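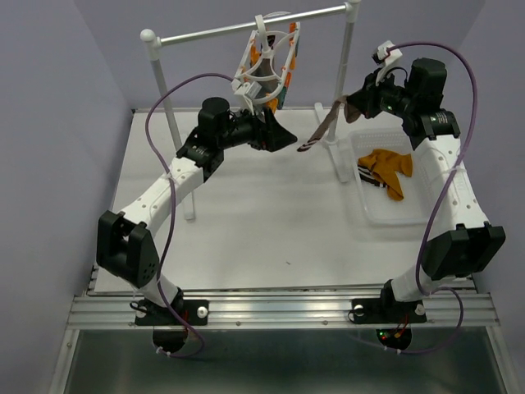
PARNACH, 2018-04-13

The laundry and drying service at the Leite residence handles the clothing of 600 residents, and a good part of its work concerns items that most households give little thought to. Genivaldo Marinho has supervised the service for 20 years. He spoke with the residence bulletin in the ground floor workroom about socks, clip hangers and the change in drying methods that will take effect in September.

Mr. Marinho began with the hanger itself. The service uses clip hangers for small articles, hung from a metal bar over a white table, with a basket kept on the right. The clips are orange and teal. "A sock does not belong over a bar," he said. "It folds on itself, the two layers touch, and the fold is still damp the next morning. A clip takes hold of a small piece of the edge and the rest hangs free."

Asked which edge he meant, he was firm. Staff are instructed to clip socks at the cuff, one clip per sock, with the toe down. He is aware that many people prefer the opposite and hang from the toe to protect the elastic. "We tried both for a full winter. With the toe up, the clip leaves a mark where the shoe rubs, and residents complained. With the cuff up, I have had very few complaints, and those were about lost socks."

Lost socks remain the most frequent subject of correspondence with the service. Under the present system each resident receives a mesh bag with a numbered tag, and small articles are supposed to stay in the bag until they reach the drying table. Mr. Marinho acknowledged that this does not always happen. "People put one sock in the bag and the other in the pocket of their trousers. We find it at the end. By then the bag has gone upstairs."

Unclaimed items are held for 50 days in the cabinet beside the linen store. Residents may look through them on any weekday before noon and need only sign the sheet on the door.

The racks used in the workroom were supplied by Halino and consist of a horizontal bar between two upright posts, each standing on a long foot. Mr. Marinho selected a freestanding type after the wall-mounted lines were removed during repainting. He regards the ability to move a rack as its chief advantage, although he asks staff to check the connectors whenever one has been carried to another table. "The bar should sit fully in both ends. If one side is higher, the hangers travel, and they all finish up against the same post."

He also spoke at some length about loading. A round or oval hanger should be filled from opposite sides, he explained, one clip on the left and then one on the right. A hanger loaded on one side only will tilt, and the articles on the lower side will lie against each other. Heavier pieces go nearest the hook where the design permits it. Wool and thick cotton are given a hanger of their own.

From September, socks and other small articles will no longer go through the tumble dryers at all. The decision follows a review paid for by the Fundwood grant, which also covers the purchase of 1000 replacement clips. Drying will take longer, and residents are asked to allow one additional day for the return of small items. Mr. Marinho supports the change. "The dryer is quick and it is hard on elastic. I have seen good socks finished in a season."

He was asked, finally, whether he followed the same practice at home. "My wife hangs them from the toe," he replied. "I take mine down and hang them again when she has left the kitchen."

Questions about the new schedule may be left at the laundry counter or handed to the floor office. Replacement mesh bags are available at the counter on presentation of the old tag.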